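Ticket: left arm drops out mid-fold, station 2 (Bokberg cell)
Opened by: Gülizar Başaran
Assigned to: Erdal Demirtaş
Status: fixed, watching

Gülizar, 08:40
Left arm went limp again halfway through a fold. Right arm carried on by itself for a second or two and dragged the garment over the edge of the basket. No damage. Log says "joint 3 no reply", then a stop. Third time since we moved to the new fold routine, and I'd love to get to the bottom of it!

Erdal, 09:15
Lovely clear log, thank you. Counted the missed replies from joint 3 overnight: 2,861. Joint 3 on the right arm: none at all. So it's local to the left side. Please keep hands out of the cell while it's powered, even when the arm looks dead - it can wake up when the bus comes back.

Gülizar, 10:05
Swapped the two controller boards over. Fault stayed with the left arm, so the board is fine. Great, one thing off the list.

Erdal, 10:30
Brilliant test. Next, run the left arm with no garment, elbow slowly up and down, 500 cycles. Note the angle whenever it drops.

Gülizar, 12:50
Got it! First drop at cycle 370, and every one after that came with the forearm reaching right back. Wiggled the elbow plug with the power off and it moves far more than the right one does. I think the loop of cable tugs on it at full reach.

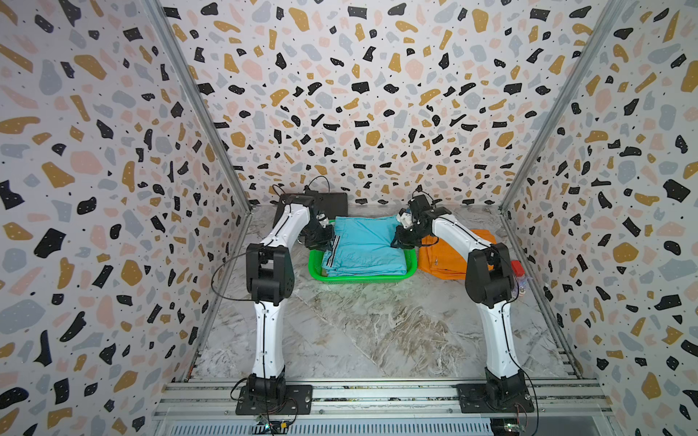
I've ordered a new lead from Mokgethi and in the meantime I've reseated the plug and put a soft tie on the link, with enough slack for the full swing. Erhan checked that it doesn't rub.

Erdal, 14:20
Super work. I've also changed the stop rule: if either arm loses a joint, both now hold still at once. That's the bit that worried me most. Could you do 1,000 cycles, then real folds?

Gülizar, 17:10
Cycles done, no missed replies. Pulled the left plug's signal on purpose during a dry run and both arms froze together, so the new rule works - really pleased with that. Leaving the ticket open until the new lead is in.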